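Skurnwood Opens Its Folding Table to the Neighborhood with Free Laundry Sorting Evenings
4 minute read
Print this page | E-mail this page

HOLLENSTEIN, 23 Feb 2023 - Skurnwood, the home-care workshop that has been teaching people in Hollenstein how to look after their clothes and linens since it first opened its doors one rainy October, is delighted to announce a new series of free evenings given over entirely to the part of laundry most of us put off the longest: the sorting, the folding and the pairing of socks once everything has come out of the dryer.

The series is called The Big Table, and it takes its name from the piece of furniture at the middle of it all. For years the workshop's classes dealt mostly with washing, stain removal and mending, and guests would thank us kindly, gather up their clean things in an armful and carry them home to sit on a chair for a week. We know that chair very well (there is one in nearly every house we have ever visited) and we thought it was high time somebody did something friendly about it.

"People come to us a little embarrassed about the pile, and they really shouldn't be," said Muireann Horgan, founder of Skurnwood. "A pile is only clean clothes waiting for a flat place to go. Give them a good wide table, a little company and half an hour, and most folks are surprised by how pleasant it is to see a red shirt turn into a tidy square."

Each evening begins with the big, easy pieces. T-shirts are laid flat on the pale tabletop, smoothed from the middle outward, and brought in from the sides until they make a rough rectangle, which can then be folded again to suit the drawer it is going home to. Our teachers are not fussy about perfect corners. A shirt that is a bit rumpled but folded will still stack, and it will still be easy to find on a busy morning.

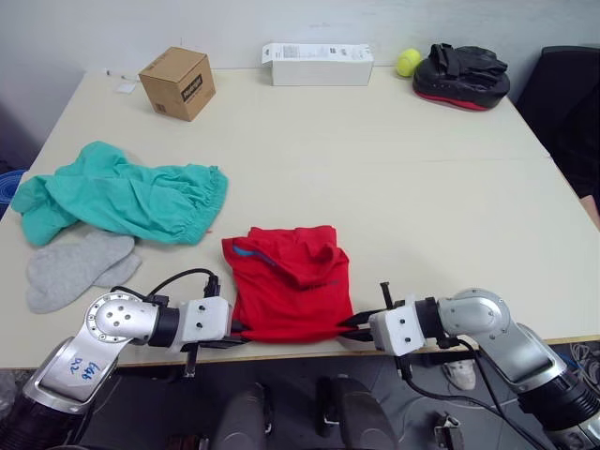
Do I need to bring my own laundry to take part?
You are welcome to bring one basket of clean, dry clothes, but there is always a shared pile on hand for anyone who would like to come and practice without carrying a thing.

The evenings are open to grown-ups and to children who come along with one, and there are 24 places at each session. The first season is made possible by Lakel, the family-owned linen shop on the next block, whose kind gift of $2,000 pays for the room, the tea and a supply of labels and boxes for guests who want to carry on with the tidying at home. We are more grateful to them than we can properly say in a press release, though we have certainly tried to say it in person.

"We sell towels and sheets all day long, and what customers ask us about most is where on earth to put them," said Pirmin Nägeli, who manages the shop. "So when Muireann came by and told us she wanted to teach folding, it took us no time at all to agree."

After the shirts come the soft and awkward things - pull-on shorts with elastic waists, anything with a drawstring, hooded tops, and all those garments that never seem to lie down the way you ask them to. The advice here is gentle and simple. Tuck the drawstring inside the waistband first, let the elastic gather as it likes, and fold the legs toward the waist instead of fighting with the waist itself. It takes a few tries, and everyone at the table is in the same boat.

Socks have an evening all to themselves. They were the subject guests asked for most when we sent around our sign-up sheet, and Heidrun Schwaiger, the teacher who will lead the session, has been saving up odd ones for it with great enthusiasm. Her method starts with picking up each sock by the end and giving it a light stretch, so that the knit evens out and you can see its real length before you go looking for its partner.
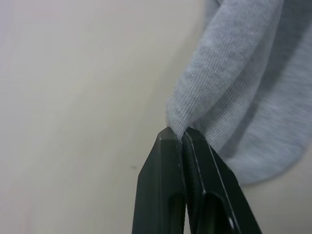
She also asks guests to sort by shade under a good light before they match anything, as two greys that look like twins in the basket may turn out to be no relation whatsoever. Once the pairs are found, they are laid one on top of the other and folded in thirds. Heidrun would rather you didn't ball them up, and she will tell you cheerfully and at some length what that does to the cuffs. Socks left without a partner go into a small box with a label on the front, and guests are encouraged to check it again before they leave.

Thirumalai Mudaliar attended one of our trial evenings and has already put his name down for the full series. "I had one drawer that wouldn't close," he said. "I went home and did it over that same night, and my wife came in to ask what had gotten into me."
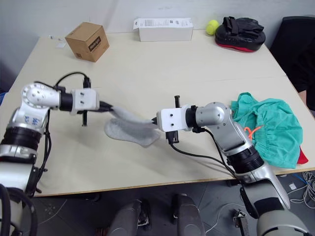
A light gray sock is stretched out over the table, with a teal garment still waiting its turn.

Sessions run for 90 minutes with a break in the middle for tea, and there is no charge. Guests may join for a single evening or for the whole run, and no experience of any sort is needed. Those who find standing difficult are asked to mention it when they sign up so that we can save them a chair at the table. Places may be reserved at the front desk of the workshop or by leaving a message there for Océane Li, who is looking after bookings and will gladly answer any question, large or small.

About Skurnwood
Skurnwood is a home-care workshop in Hollenstein offering classes in washing, mending, folding and storing clothes and household linens. Classes are kept small and are taught by people who do their own laundry.

Press contact: Océane Li, Skurnwood, Hollenstein

Print this page | E-mail this page

Recent news
Skurnwood Mending Circle Returns for a Third Season
Lakel and Skurnwood Collect Spare Towels for Local Families
Five Kind Ways to Treat a Wool Sweater
New Evening Hours at the Hollenstein Workshop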